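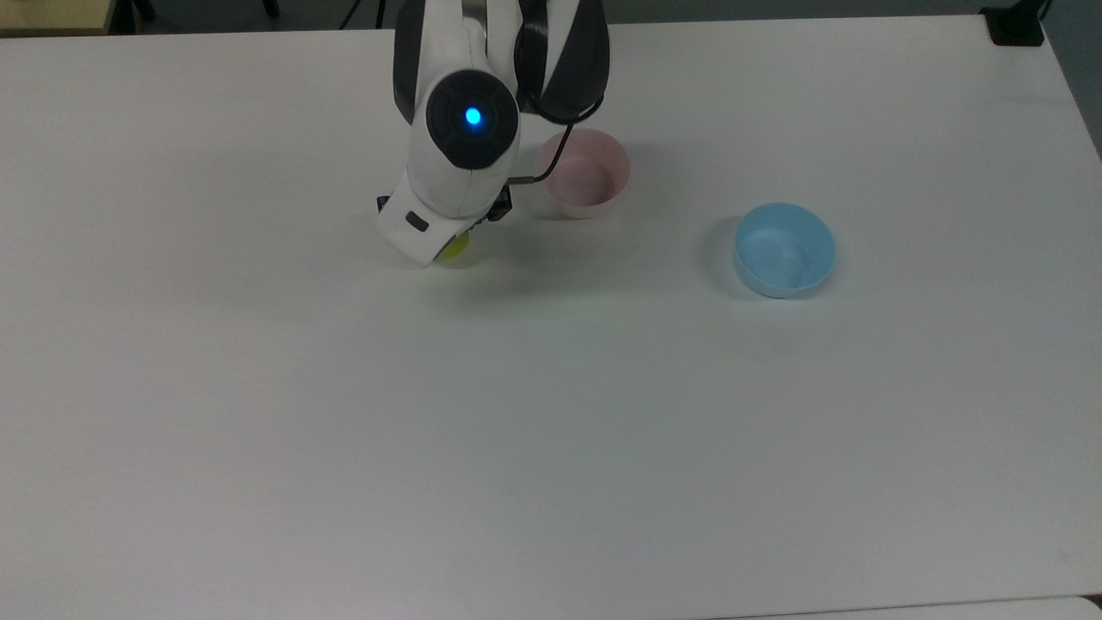

head cam, gripper over the ball, pink and blue bowls to the right

Forums > Manipulation > Perception & Planning
Tagged: occlusion, grasp planning, head camera
16 replies · 295 views

**toshi_onishi**
So I've been fighting this for most of July and I'd love some fresh eyes. Task is dumb simple: pick up the yellow ball, put it in a bowl. The pose estimate is great right up until the gripper gets over the ball, and then it slides off toward the wrist. You can see why in the shot, the gripper covers most of the top half of the ball and all my detector gets is a lemon-colored sliver at the bottom. It fits a circle to the sliver and the center lands way too low. The planner (Hemano, stock settings) then happily replans to the wrong spot!

I logged 2418 attempts and 77 of them ended with the fingers closing beside the ball. Every one I've opened so far has the jump in it.

**kobori_y**
Why are you still running detection at that point? Freeze the estimate when the gripper mask overlaps the ball box and go in open loop. It's a ball on a flat table.

**toshi_onishi**
Tried it, and it's better until I bump the ball on the way down. Then it rolls and the arm goes and grabs air where the ball used to be.

**gearlash**
Slower approach? What's your descent speed

**kobori_y**
Yeah I'd fix the bump first. If you touch it before you close, your approach angle is off or your hand-eye calibration is. No filter is going to save you from that.

**pnmarsh**
Disagree with Yasuo, sorry. Freezing is fine for a demo, but you've got usable pixels there. You know the ball radius and you know the table plane, so that sliver of outline is plenty. Stop fitting a free circle. Fix the radius, pin the center at one radius above the table, and only solve for x and y. Also render the arm from joint angles and throw out any edge that touches it, otherwise you're fitting to the gripper's edge half the time.

**kobori_y**
Sure, if the render lines up. With a bad calibration the mask is off too and you eat real ball edge. And does your arm model have the cable in it? There's one looping down the right side of the wrist to the fingers, and it even crosses the rim of the pink bowl in that view.

**toshi_onishi**
Ugh, no, the cable is not in the model. I bet that's my other bug, the pink bowl's pose wobbles and the blue one never does. I'd been blaming the color threshold (pale pink on a white table, not my smartest pick).

**pnmarsh**
Just dilate the mask on the cable side. The Cekness arm filter has a per-link padding setting, it's in the yaml.

**gearlash**
or put a camera on the wrist and be done with it

**toshi_onishi**
No wrist cam, I want this working from the head view only. OK, put the fixed radius fit in, plus the padding, and replayed the 77 bad logs offline. The estimate stays put in almost all of them. The leftovers look like plain calibration error, so Yasuo gets that one. Redoing hand-eye tonight, will post the numbers when I've run it on the arm.

**kobori_y**
Use more poses near the table this time. Everybody calibrates up in the air and then works down low.

**Load more replies (5)**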